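**Counting demonstrations at Galang**

Trudura's pitch to us was 500 demonstrations by the end of November, after which the hand would "generalise". I'll believe it when I see it. We have 364 in the bin so far, and when Bronwyn Hollis went through them on Tuesday she marked 300 as fit to train on. The other 64 had a late start, a dropped object or a label that didn't match what was done.

My grumble isn't with the hand, which is a decent bit of kit. It's with the number. A demonstration of picking up a mug from the same spot, under the same light, by the same person, is worth a good deal less the fortieth time you record it. Most of our 300 are like that. We've had 3 people doing the demonstrating, and all of them are right-handed and know the bench by heart.

Josness tells me variety will come "in the next phase". I'd have put it in this one – even shifting the clutter between takes would help, and it costs a minute. The wrist view is the other thing to keep an eye on. Plenty of what it records is fingers, ceiling and whoever is standing at the whiteboard, and a learner can latch on to any of that.
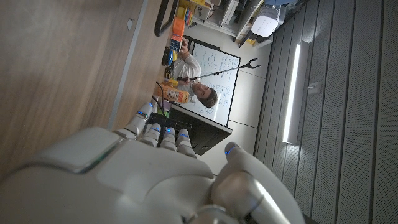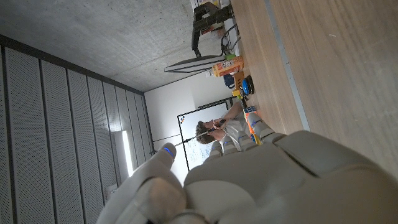

*Galang workshop, November*

Both views are from the wrist, with the bench running off to one side and the whiteboard behind the man in white. The reacher-grabber he's holding in the first is a fair bit of technology too, and needs no training data.

Bronwyn wants a held-out set made on a bench the model has never met, and she has offered the one at Nemitz. I've seconded that. If the hand can't manage a mug over there, another 200 takes over here won't tell us why. Anyone with a spare hour and a left-handed grip should put their name on her list before we record again.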